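Dresdale Study Centre
Furnishings and Small Objects: Gallery

Introduction

The gallery on this page accompanies the refurbishment of the ground-floor study rooms at the Dresdale Study Centre. It is intended for readers, visiting groups and the departments which share the building, and it sets out the furniture and the small table items now in general use. Entries are arranged by type. Each carries a short note on the object and, where applicable, on its care.

The refurbishment was carried out in November under the direction of Precious Policarpio, Head of Premises. Three rooms were included: the Zistov Room, the Talavera Room and the smaller meeting room at the end of the east corridor. Carpets were retained throughout. Tables, desks and seating were reviewed item by item, and pieces in sound condition were kept in service.

Enquiries concerning any item should be made at the front desk, which is open until 5.30 p.m. and until 7 p.m. on Thursday.

Tables and Table Items

Light wood-grain tables have replaced the former dark tables in the shared rooms. The paler surface was preferred by readers during the trial period, particularly for work with printed sheets and small parts. Tabletops may be wiped with a soft damp cloth. Abrasive powders, bleach and furniture polish must not be used on them.

A number of the tables have a grommet hole near one edge. Cables should be passed through it wherever the length allows, and the table turned so that the hole faces the nearest wall socket. Readers are asked not to use the hole for the disposal of pencil shavings or paper.

Small trays are issued with the tables on request. They are suitable for clips, erasers, screws and other items likely to roll or be mislaid, and should be returned clean at the end of the session. 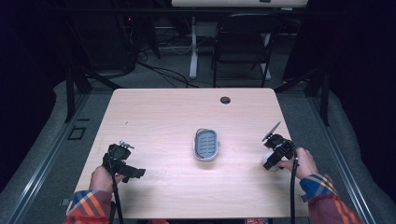

Oval ridged tray, white rim with grey interior, on a light wood-grain table with rounded corners. A black folding chair and a white desk stand beyond on the grey carpet.

Desks

White desks are provided for individual work. They are not to be moved between rooms without the agreement of the Premises Office, as the arrangement of each room has been approved for access and safe exit. A clear passage must be kept between any desk and the table nearest to it.

Marks left by ink or adhesive should be reported on the day they are noticed. Readers should not attempt to remove them with solvents. A form for this purpose is held at the front desk, together with the plan of each room.

Seating

Folding chairs are used in addition to the fixed allocation of upright chairs. The present allocation for the Talavera Room is 25 folding chairs, and for the Zistov Room 11. Chairs borrowed for a lecture or an open day are to be entered in the loans book and returned to the same room before closing time.

When a folding chair is put away, it should be closed fully and stood upright in the rack with the seat facing inwards. Chairs must not be leaned against radiators or stacked flat on the carpet. Any chair with a loose hinge or a missing foot cap should be labelled and taken to the Premises Office.

Floors

The existing carpet was cleaned before the new furniture was brought in. Spills should be blotted at once with plain white paper and reported to a member of staff. Furniture is to be lifted when its position is changed, and dragging is not permitted in any of the rooms.

Covered drinks may be taken into the Talavera Room and the meeting room. Food is restricted to the common room on the first floor.

Storage and Labelling

Small items are kept in the cupboard beside the Zistov Room. Shelves are labelled by type, and the list inside the door is revised each term. The storage units were supplied by Ondulon under the same contract as the noticeboards, and requests for additional shelves should be sent to the Premises Office in writing.

Items found on tables after closing are placed in the lost property drawer at the front desk, where they are held until the end of the month.

Use of Images

The photograph on this page may be reproduced in departmental handbooks and room notices, provided that the Dresdale Study Centre is named as the source. Permission for any other use should be sought from the Premises Office. Corrections to the notes are welcome and should state the heading under which the entry appears.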